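Party stuff update: cleared off the big table and dumped the Wurkwood order on it. $22 well spent, I think??

Why does one order come with this much plastic wrap. It's all over my checked tablecloth.

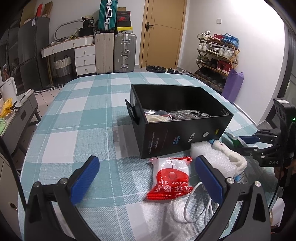

Anyway, the balloon glue made it! Last December I used tape and the whole arch sagged before the cake was even cut, so never again.

Also there's a long fuzzy plush thing and I love it already.

Arch goes up at 4. Wish me luck!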